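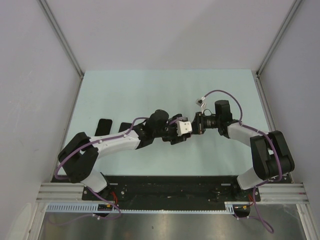 Figure 1 – La cellule à deux bras, montés face à face sur la plaque noire.

Rapport de projet – Équipement d'une cellule bimanuelle pour les travaux pratiques
Arlo Doucet et Henok Belay
Remis le 6 juin

1. Objet du rapport

Le département souhaite ouvrir à la rentrée un module de manipulation à deux bras. Il nous a été demandé d'établir la liste du matériel à acheter, de proposer un ordre d'achat et de dire ce qui peut attendre. L'enveloppe accordée est de 3000 euros. Elle ne couvre pas les bras, qui sont déjà au laboratoire, ni l'ordinateur de commande. Elle doit couvrir tout le reste : câblage, fixations, alimentation, pièces de rechange et aménagement du plan de travail.

2. État de départ

Les deux bras sont fixés aux extrémités d'une même plaque, devant un plan de travail bleu-vert pâle entouré de parois grises. La structure est en profilés d'aluminium. Nous la conservons telle quelle, car elle est rigide et les profilés rainurés permettent d'ajouter des accessoires sans perçage.

Les deux pinces ne portent pas le même équipement. Celle de gauche est munie d'un module blanc carré, celle de droite d'une petite caméra sur support clair. Cette différence complique le chiffrage : un lot de rechange prévu pour un côté ne convient pas forcément à l'autre. Nous avons donc séparé les lignes « gauche » et « droite » dans le tableau de commande.

Le câblage est le point faible. Les câbles violets longent les avant-bras, maintenus par des colliers blancs, puis forment des boucles sous la plaque. Pour un poste de recherche utilisé par deux personnes, cela suffit. Pour des séances de TP avec plusieurs groupes à la suite, nous demandons un guidage fermé et une longueur de réserve mieux tenue.

3. Besoins retenus

Nous avons classé les besoins en deux niveaux.

Niveau A, nécessaire avant la première séance :
Câbles de remplacement pour les deux bras, avec connecteurs montés
Gaines et attaches pour les avant-bras et le dessous de la plaque
Arrêt d'urgence accessible depuis l'avant du poste
Alimentation de secours
Visserie pour les profilés

Niveau B, souhaitable dans l'année :
Jeu de doigts de rechange pour les pinces
Seconde caméra, identique à celle de droite
Éclairage fixe au-dessus du plan de travail
Revêtement de remplacement pour la table

L'éclairage était d'abord en niveau A. Des ombres tombent sur la paroi du fond et sur la table, et nous pensions qu'elles gêneraient la détection d'objets. M. Bhat, qui encadre le projet, nous a fait remarquer que les premières séances portent seulement sur la commande des trajectoires. La ligne est donc passée en niveau B.

4. Consultation des fournisseurs

Deux fournisseurs ont répondu dans les délais. Furholm propose les câbles à la longueur demandée, connecteurs compris, avec un délai de 10 jours ouvrés. Totberg vend les mêmes sections au mètre, à un prix plus bas, mais il faut sertir soi-même. Nous avons retenu Furholm pour les câbles et Totberg pour les gaines, la visserie et l'arrêt d'urgence. Les frais de port de Totberg s'élèvent à 136 euros, montant fixe quelle que soit la quantité. Il faut donc grouper tout ce qui vient de chez eux dans une seule commande, y compris la visserie du niveau B.

Grerkska a envoyé une offre pour une cellule complète, structure comprise. Elle dépasse l'enveloppe et reprend des éléments que nous avons déjà. Nous ne l'avons pas étudiée plus loin.

5. Calendrier d'achat

La commande Furholm doit partir en premier, dès validation du rapport. La commande Totberg suit dans la même semaine. Le montage est prévu en juillet, quand la salle est libre, et nous comptons 4 jours à deux personnes : dépose de l'ancien câblage, pose des gaines, pose de l'arrêt d'urgence, essais à vitesse réduite. Le solde éventuel sera affecté aux doigts de pince, puis à la caméra.

6. Points non réglés

Le prix du revêtement de table n'est pas connu. Nous avons demandé un devis à la découpe et attendons la réponse.

Il reste à décider qui garde les pièces de rechange. Le magasin du département ferme avant la fin des séances du soir, et une armoire dans la salle serait plus pratique. Cette armoire n'est pas chiffrée dans le présent rapport.

Le tableau détaillé par ligne, avec les références et les devis des fournisseurs, est joint en annexe A.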